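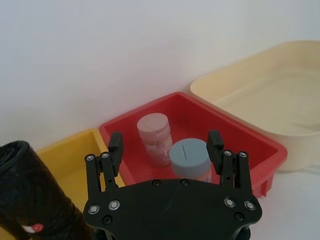
图:墙边并排的黄、红、米色三只箱子,红箱内有两只带盖的瓶子

Bolteo楼租户协调会会议纪要(六月例会)

地点:一层公共会议室
时间:下午四点开始
参会:一层餐饮租户Skellora代表、二层租户代表、三层租户代表、四层租户代表、物业公司Pustura驻楼经理及工程主管
请假:地下仓储租户,书面意见已提前交到物业前台
主持:三层租户代表
记录:物业前台
分发范围:全楼32个租户单元,张贴一层公告栏一份

一、上次纪要的确认和遗留事项

上次纪要全文无异议,通过。四层代表提出一处文字更正:关于西侧走廊照明的那一条,原文写“改为声控”,当时说定的是“先试装声控,试用后再定”。记录人已在存档件上改正,不再另行分发。

遗留事项逐条过了一遍。

西侧走廊声控灯。试装已经完成,二层和三层各装了一段。二层反映灯灭得太快,搬东西走到一半就黑了,要跺脚才亮;三层认为基本可用,不过晚上加班的人走路轻,经常不亮。工程主管说延时可以调,灵敏度也可以调,但这批灯头要拆下来才能调。会上同意先把延时调长,再用到下次例会,届时决定四层装不装。灵敏度先不动,二层靠近电梯间的那一段容易被电梯到站的声音触发,调高以后等于常亮。

楼道窗户漏风。已更换密封条,二层北头那扇窗户的把手仍然松动,关不严。工程主管说把手的型号停产了,正在找能替代的。二层代表希望在入秋前解决,记入待办。

公告栏玻璃。已换。钥匙由物业前台保管,租户需要张贴通知的到前台登记,贴满一个月由前台撤下。

后院卸货区地面划线。未做。Pustura方面的说明是划线队排期推后,另外后院排水沟的盖板要先修,划完线再修盖板会把线弄花。四层代表问盖板什么时候修,工程主管答复说和下面第二项的电梯大修一起安排施工人员进场,可以省一次进场费。此条并入第二项讨论。

二、货梯大修

本次会议的主要议题,讨论时间最长。

工程主管先介绍情况。货梯最近一次年检合格,但检验单位在意见栏里写明曳引钢丝绳磨损接近更换标准,门机也建议更换。春天以来货梯停在层间的情况发生过,没有人被困,货被关在里面,等维保人员到了才取出来。物业倾向于一次把钢丝绳、门机、轿厢地板和楼层显示都换掉,不分次做。

轿厢地板的问题大家都清楚。靠里侧有一块翘起来,平板车的小轮子过不去,得抬一下。一层Skellora每天早上进货,对此意见最大。

工期。维保单位报的工期是连续停梯五天,前提是配件全部到齐后再停梯。四层代表问能不能只在夜间施工,白天恢复使用。工程主管解释说换钢丝绳期间轿厢要吊住,中途不能恢复运行,只有换显示和地板这两样可以拆开在夜里做,拆开做总费用会上去。会上没有再坚持夜间方案。

停梯期间怎么运货,各层分别讲了自己的情况。

一层Skellora:进货走后院坡道,不用货梯,影响不大。但他们的干货放在地下仓库,每天要上下几趟,停梯期间打算提前把要用的搬上来。一层后厨地方有限,希望借用一层公共会议室的一角放几天。主持人问其他人意见,没有反对。条件是不能放有气味的和需要冷藏的东西,不挡消防门,会议室照常可以预订。

二层:有两家做服装打样的,布卷又长又重,客梯放不进去。代表说已经跟供货方打过招呼,请他们把那几天的货错开,但总有急件。希望物业能安排人手帮忙从楼梯抬上去。驻楼经理说保安可以搭把手,前提是不离岗,重物不行,抬坏了东西责任说不清楚。最后定下来:需要抬重物的租户自己请搬运工,物业提供搬运公司联系方式,费用租户自理。

三层:主要是办公类租户,纸张和桶装水用货梯。桶装水可以在客流少的时段走客梯。

四层:有一家摄影工作室,背景架和灯箱体积大,每周都有进出。代表转达该工作室的意见,希望停梯时间避开他们已经签好的几个拍摄日,具体日期会后书面给物业。驻楼经理表示会和维保单位协调,不保证都能避开。

地下仓储租户的书面意见由记录人代读:停梯不影响日常,但希望提前一周通知,以便告知他们自己的客户;另外施工期间井道底坑会有人作业,请物业把仓储区通往底坑的那道门锁好,去年换缓冲器的时候门开着没人管,客户走错进去过。工程主管表示接受,施工期间那道门设专人看管,收工即锁。

客梯保护。停梯期间一部分货物必然会走客梯,驻楼经理提出在客梯轿厢内加挂保护垫,铺临时地板。三层代表担心保护垫挂上以后轿厢里按钮被挡住,以前发生过。工程主管说新买的垫子在按钮位置开了口。客梯走货的时段定为早上九点以前和下午两点到四点之间,其余时间不走货。平板车一律不进客梯,手提或者小推车可以。

费用。按租约,货梯大修属于公共设备更新,由维修基金出,不足部分按面积分摊。驻楼经理说按维保单位现有的报价,基金够用,不需要分摊。四层代表要求把报价单和基金余额一并贴出来,让各家自己看。驻楼经理同意,但维保单位的报价单上有单价,对方不愿意公开,可以贴总价和项目清单,单价到前台查看,不复印。三层代表问有没有比过价,驻楼经理说问了两家,另一家价格低一些,但不肯接钢丝绳以外的部分,说门机不是他们的牌子。会上要求把两家的对比写成一页纸,随纪要附后。

决议:同意货梯一次性大修,配件到齐后停梯施工,停梯前一周书面通知全体租户,并在每层电梯口张贴。后院排水沟盖板同期修理,划线在盖板修好之后进行。

三、卸货区和Jankauskaitė街一侧的停车

卸货区被长时间占用的问题各层都有反映。二层代表说,上午十点前后经常有车停在坡道口,司机不在车上,打电话也不接,后面的车只能倒出去停在Jankauskaitė街上,被贴过条。

驻楼经理说查过登记本,占用的车一部分是楼内租户的访客,一部分是隔壁院子的。隔壁院子的车进得来,是因为道闸白天一直抬着。道闸抬着的缘故是早上进货集中,刷卡排队太慢。Skellora代表补充说,他们的供货车不固定,司机没有卡,每次都要打电话让里面的人出来刷。

讨论了几种办法。

一种是把道闸放下来,给供货车发临时卡。发卡好办,收不回来。去年发过一批,最后没收回几张。

一种是保安手动放行,来一辆问一辆。早上保安只有一个人在岗,还要管前门的快递,忙不过来。

一种是登记车牌,道闸自动识别。工程主管说现有道闸不带识别,要换整机,费用另议。四层代表认为既然货梯大修没有动用分摊,可以考虑在下一年度列入更新计划。会上没有反对意见,但没有形成决议,请物业先询价。

眼下的做法定为:早上七点到九点道闸抬起,其余时间放下,供货车按铃由保安远程放行。卸货区停车限时半小时,超时由保安通知,通知后仍不挪车的,登记车牌,第二次起不予放行。访客车辆不得停卸货区,请各租户转告自己的客户。

Skellora代表提出半小时对他们不够,周转箱要清点,有时要等前一家卸完。主持人建议餐饮租户的供货车在九点之前不计时,九点以后与其他租户一样。Skellora代表接受。

Jankauskaitė街一侧的路边车位属于市政,物业管不了。三层代表说有人以为那几个车位是楼里的,把自己的锥桶放在那儿占位。驻楼经理说见到会收回来,已经收过几个,放在保安室,是谁的请来领,领走以后不要再放出去。

自行车棚。三层代表提出车棚里有不少车长期没人骑,落满灰,新来的没地方停。会上同意做一次清理,办法是先在每辆车上挂纸牌,车主在一个月内自己摘牌,到期没有摘的视为无主,移到后院靠围墙的地方再放一段时间,然后处理。挂牌之前在公告栏和各层电梯口贴通知。四层代表提醒,有一家的员工出差时间很长,请各租户内部转告到位。电动自行车充电仍然只能在车棚的充电桩,不得带电池上楼,这一条重申。

四、空调和夏季用电

驻楼经理通报,中央空调已经切换到制冷,运行时间为工作日早上八点到晚上七点,与去年相同。

二层代表反映南侧房间下午热,出风口有风但不凉。工程主管说二层南侧的风机盘管滤网春天清洗过,问题可能出在阀门上,会后上门看。如果要换阀门,需要放掉那一段管里的水,安排在下班以后。

三层代表反映的情况相反,靠近机房的几间太冷,有人把出风口用纸板封上了。工程主管请大家不要封出风口,封了以后冷凝水会滴到吊顶上,去年三层吊顶发黄就是这么来的。觉得冷可以报修调小风量,不收费。

加班用空调。现行办法是晚上七点以后需要用空调的,当天下午四点前到前台申请,按小时和面积计费。四层代表提出申请时间太早,很多时候下午快下班才知道要加班。驻楼经理说以前定四点是因为机房值班的人要提前安排,现在值班方式改了,可以放宽到五点半。会上同意改为下午五点半截止,下个计费月起执行。三层代表问同一层有几家同时申请的时候能不能合并计费,工程主管解释按支路开阀,各家分开计,合不了。

分体空调。个别租户自己装了分体机,室外机挂在北侧外墙。驻楼经理说没有报备的有几家,要求补手续,包括安装单位的资质和承重支架的照片。滴水管必须接到统一的落水管上,不能直接往下滴。一层Skellora代表说他们北侧外摆的桌子夏天总有水滴,客人换位置。会上要求物业在本月内把没有接管的找出来,通知到户。

用电。去年夏天三层跳过闸,查下来是茶水间同时开微波炉和烧水壶,又接了一台移动空调。移动空调不准接在茶水间插座上,这一条写进各层茶水间的告示。工程主管另外提醒,各单元里自己接的排插不要串接。

五、公共区域的清洁、杂物和垃圾分类

楼道杂物。消防巡查时二层和四层楼梯间各有纸箱堆放,已当场通知清走。驻楼经理说下次巡查若再发现,直接搬走,不再通知,搬走的东西在保安室保留三天。四层代表说四层的纸箱是快递员放的,收件人不在。会上同意在四层电梯口设一个快递架,不占疏散宽度,位置由工程主管量过再定。

保洁时间。三层代表希望吸尘安排在上班之前。现在是早上九点半左右到三层,正是开会的时候,声音大。驻楼经理和保洁单位商量过,保洁员早班七点半到岗,先做一层大堂和卫生间,再逐层上去。会上提议把顺序倒过来,先做三层和四层的走廊吸尘,再下来做卫生间。Skellora代表说一层卫生间早上客人用得多,不能拖到最后。折中的办法是早班先做一层卫生间,然后直接上三层、四层吸尘,大堂放到后面,试行到下次例会。

卫生间用品。四层男卫生间洗手液经常空,已要求保洁单位增加巡查。二层代表说擦手纸换了牌子以后一抽就是一叠,浪费得厉害。驻楼经理说这批用完换回原来的。

垃圾分类。后院垃圾房的可回收物里混有餐盒,收运单位退过一次,说再有就按混合垃圾收费。各层代表把通知带回去。纸箱要压平再投,玻璃瓶倒空,灯管和电池不进垃圾房,交到物业前台。Skellora的厨余由他们自己签约的单位收,时间固定在打烊以后,收运车不得在卸货区过夜。

虫害。地下仓储租户书面反映看到过蟑螂。物业安排消杀,地下和一层后厨同一天做,间隔两周再做一次,时间提前通知。四层代表问楼上要不要一起做,驻楼经理说茶水间会放胶饵,办公室里面需要的单独报名。

六、消防演练

下半年的演练由Pustura组织,计划安排在货梯大修之后。内容与去年相同,警铃响后各层从就近楼梯下到后院集合点清点人数。去年的问题有几处:三层有一家没有听到警铃,后来查明是他们装修时把喇叭包在吊顶里了,已恢复;集合点有车停着,人站到了坡道上,和消防通道冲突;有几家没有指定清点人,到场以后说不清楼上还有没有人。

今年要求每个单元在演练前报一名清点人和一名替补,名单交到前台。演练当天集合点提前清空,禁停时间随通知公布。Skellora代表问营业时间怎么处理,店里有客人。驻楼经理说客人不参加,店员参加一部分,灶台必须关火并留人看守,具体安排单独和Skellora谈。

四层代表提出楼梯间的应急灯有几盏不亮,演练之前要换好。工程主管记下位置,会后核对。

七、其他事项

会议室预订。公共会议室的预订仍在前台的本子上登记。有租户连续占用下午时段,别人订不到。会上同意一家单元每周最多订两个时段,有空余的当天可以加订,先到先得。用完以后请把桌椅复位,白板擦掉,窗户关好。会议室投影机的遥控器丢过一次,现在放在前台,用时领取。

楼内网络。三层代表问入户光纤能不能多引一家运营商。驻楼经理说弱电井里有空间,要由运营商提出申请,物业不收进场费,但施工要报备,走线要贴标签。二层弱电井里现有的线没有标签,工程主管打算在秋天之前理一遍。

外墙招牌。四层有一家要在Jankauskaitė街一侧加招牌,图纸已经交来。物业审核的意见是尺寸可以,灯光亮度和关灯时间要写清楚,街对面是住宅。晚上十点以后不得亮灯,这一条对所有招牌都适用。

遮阳棚。Skellora想把门口的遮阳棚换新,颜色维持原样,宽度不变。无异议,同意。

大堂信箱。有几个信箱的锁坏了,属于公共设施,物业负责换锁,钥匙到前台签领。搬走租户的信件不再代收,统一退回。

八、待办一览

货梯大修配件到货情况及停梯日期:工程主管,确定后书面通知
两家维保报价对比一页:驻楼经理,随本纪要附后
摄影工作室拍摄日期:四层代表,会后交物业
走廊声控灯延时调整:工程主管
二层北头窗户把手:工程主管,入秋前
后院排水沟盖板:与货梯同期,完成后划线
道闸车牌识别询价:驻楼经理,下次例会报告
车棚挂牌清理通知:物业前台
二层南侧空调阀门检查:工程主管
未接滴水管的分体空调:物业,本月内通知到户
茶水间用电告示:物业前台
四层快递架位置:工程主管
消杀日期通知:物业前台
各单元清点人及替补名单:各层代表收齐后交前台
应急灯核对更换:工程主管,演练前

下次例会仍在一层公共会议室,时间由物业前台另行通知。需要列入议题的事项,请在会前一周交到前台,写明楼层和单元号。

会议于下午五点五十分结束。

对本纪要有异议的,请在张贴后五个工作日内向物业前台提出,逾期视为确认。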